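Office Life > Housekeeping & Safety

Desk and Cable Check, Second Floor, Treridlow Building
Inspected 17 Dec 2024 by Amerley Amegashie
Form 9, revised July. The old form had a box for fax machines and I miss it.

The shared white desk by the pillar gets its own sheet again. It earned one last time and has done nothing since to lose the honor.

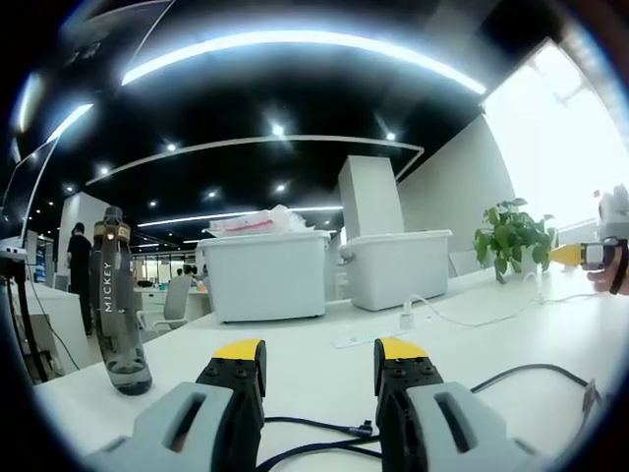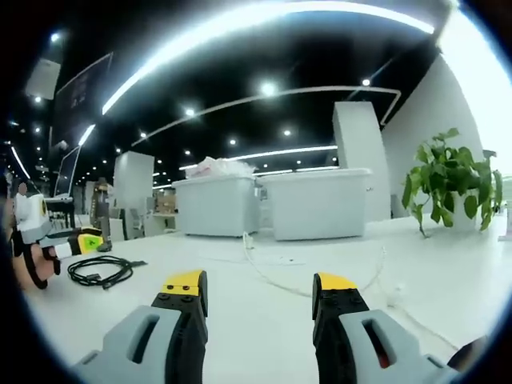 Shared desk: storage bins, thin white cable, plant.

Ruaridh Munro would like it recorded that the bins are staying, that they were approved, and that the last time they went into the closet people spent a whole afternoon opening the closet. Recorded. He also asked that the word "heap" be kept out of this report, so please see item 3.

1. Thin white cable across desktop
NEEDS ATTENTION. It wanders over the middle of the desk as if it were out for a walk. Run it along the back edge and clip it. Gisberg clips are in the supply drawer, 25 to a bag, and we have never knowingly used one.

2. Dark cable on desktop
NEEDS ATTENTION. Coil it, tie it, put it in a bin. If it belongs to you, label it. If it belongs to no one, it goes in the box under my desk with all the others that belonged to no one.

3. Storage bins
PASS, WITH COMMENT. Both sit well back from the front of the desk. The accumulation of plastic bags in the left one (happy, Ruaridh?) is over the rim. Bags should be flattened or recycled until a lid would go on. Nothing heavy on top of the bags, ever. I shouldn't have to write that, and yet the form has a line for it.

4. Power strip
CHECK MONTHLY. No strip plugged into another strip. No drinks next to it. Adapters pushed all the way in. Heaters and kettles are not to be run from any desk strip, including on birthdays.

5. Drinks
COMMENT. Tall bottles stay closed when not in use and live at the opposite end of the desk from anything with a plug on it. We allow up to 500 ml at shared desks. The rule was written by someone with a smaller thirst than most of us, but it stands until it is changed.

6. Plant
PASS. Green, leafy, and the only occupant of the desk with a clean record. Water it at the sink and let the pot drain before it comes back. Do not water it in place with whatever was left in your cup. Bernden, who service the plants, have asked twice.

7. Window side
PASS. Keep the blinds cord, if you use it, off the desk. Nothing stacked against the glass.

8. Chairs and walkways
PASS. Push your chair in when you leave. The gap between desks is a walkway, and coats do not walk.

9. Desk surface
FAIR. Wipe down on Friday. The spray is by the printer, the cloths are wherever the last person left them.

Follow-up: items 1 and 2 before the holiday closing. Item 3 when Ruaridh is ready to talk about it. Sign below when done, using your own name this time.

Recent checklists
Kitchenette, Treridlow second floor
Rennie Annex: stairs and fire doors
Room 248: ladder, shelving, mystery smell
How to read an extension cord label

Questions about this form: ask the housekeeping desk, ext. 248
© Treridlow Building Services | Back to top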